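December 22, 2018
By the Clerier money desk

Hemp and CBD shares: reader questions

We get the same mail every time a state changes its law. Our answers haven't gotten any more cheerful since October.

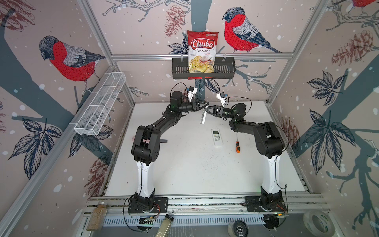
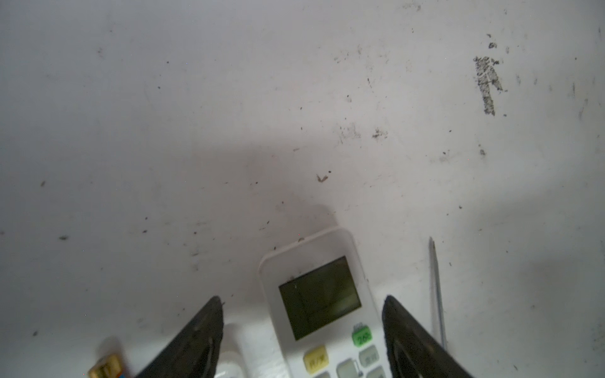 Is Grodden a buy now?
We don't see why. It has two licenses and 12 press releases. Ask what it sold last quarter, and to whom.

Purport says it will merge with Verbeke. Good news?
For whoever gets the fees, maybe. Two companies losing money don't stop losing it by sharing a logo.

But doesn't a new law lift every grower?
It lifts supply too. More growers usually means cheaper crop, and the investor decks tend to skip that page.

Do you own any of these?
No.

Contact Clerier | Copyright 2018 Clerier | Back to top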